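Minutes, Open Day Working Group, Vornanmont
Review of the May open day and demonstration

Present: Grímur Skov (chair), Hinata Higuchi, Ea Holst, Ozan Bayram (minutes)
Apologies: Vilhjálmur Þorgeirsson
Meeting opened 2:05 p.m.

1. Minutes of the previous meeting
Approved with one correction. Under item 4, "Devadton depot" should read "Devadton workshop."

2. Attendance and schedule
Higuchi reported that all 50 visitor places were booked. Visitors were taken through in groups of five. The first group started on time. The second was held at the door while the tablet used for sign-in was restarted, and the delay carried through to the lunch break. Each talk was planned for 30 minutes. Skov asked that the talk be kept at that length next time and that questions be moved to the end of the visit.

3. Costs
Holst presented the account. Total spending was 2,965, including printing, transport from Devadton and refreshments. The invoice from Fincombe for chair rental has not arrived and is not in the total. Holst will circulate a revised sheet when it does.

4. Demonstration: hand-held grippers
4.1 Bayram summarized the demonstration. Two operators worked at one table with hand-held grippers, first on paper cups and then on folded cloth. Visitors were offered a turn after each run.
4.2 The cup task was the clearer of the two for visitors. Cups were laid on their sides and had to be set upright without crushing the rim. Operators closing on the open end deformed the cup more often than those closing near the base. Higuchi noted that several visitors asked how hard the jaws press. The handout does not answer this and should.
4.3 Skov asked whether the tablecloth should be replaced with a plain one. Bayram preferred to keep patterned cloths in use, as plain tables are already well covered in the Arnardóttir recordings. Agreed to keep both and to log which is used in each run.
4.4 Jaw opening at the start of a run was not consistent between operators. Agreed that every run starts with the jaws fully open and clear of the objects.
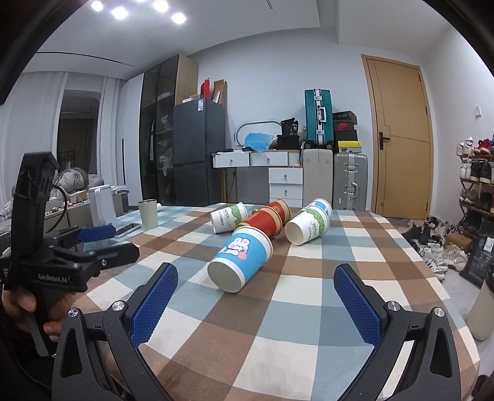 4.5 Holst asked for a written order of work when two operators share a table. At present the second operator waits for a spoken cue, and visitors talking nearby made the cue hard to hear. Bayram proposed that the operator on the right always moves first. Agreed for trial.
4.6 Spare paper cups ran short in the afternoon. Mixed designs are acceptable. Sizes are to be kept the same within a run.

5. Visitor feedback
Comment cards were read. Most asked for more time at the table and less introduction. One card asked for a step or low platform so that children can see the table top. Holst to price this. Two cards were illegible.

6. Next open day
Devadton was suggested as a second site. Þorgeirsson had sent a note in favor, subject to the loading door being repaired. Deferred to the next meeting.

Actions
Higuchi: add jaw force to the handout; revise the talk schedule.
Holst: revised account; price for step.
Bayram: start position and order of work, one page; cup order.
Skov: reply to Þorgeirsson about Devadton.

Meeting closed 3:20 p.m.

Contact the Working Group | © Vornanmont Open Day Working Group | Back to top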